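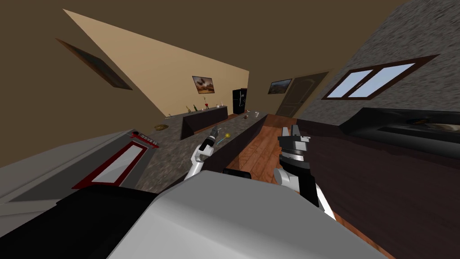
Simulated kitchen used in the Norkisgate household tests, viewed from the robot.

The Norkisgate tilt fault was a software failure in the Norkisgate two-armed household robot, found in April during simulated kitchen trials run by Pereyra, the firm that wrote its motion software. The fault caused the robot to misjudge which way was down, a subject on which it had previously held sound opinions.

Cause
The robot worked out its posture from a balance sensor in the torso. When both arms were raised at once, a rounding error in release 28 was added to the reading at every step and never cleared. After 200 steps the robot believed itself upright while leaning hard to one side. The software contained a check for this condition, but the check compared the bad reading with a copy of itself and was always satisfied.

Effects
In simulation the fault produced missed grasps, objects pushed off counters, and one long attempt to set down a cup in midair. The robot reported each of these as a completed task. Run 3067, the first to be examined closely, ended with the robot on the kitchen floor and a status message reading "ready."

The safety concern was the stop routine, which folded the arms toward what the robot took to be its own centerline. With the tilt error present, they swung outward instead, into the space where a person would be likely to stand after pressing the stop button.

Response
Pereyra withdrew the release, and 4 machines on loan to the Landamdale test apartments were switched off until it could be replaced. No injuries were reported. The revised software takes a second reading from a separate sensor and cuts arm power if the two disagree. The incident report, dated 03/09/2026, lists the original check as "working as designed."

See also
Drotley stop test
Sensor drift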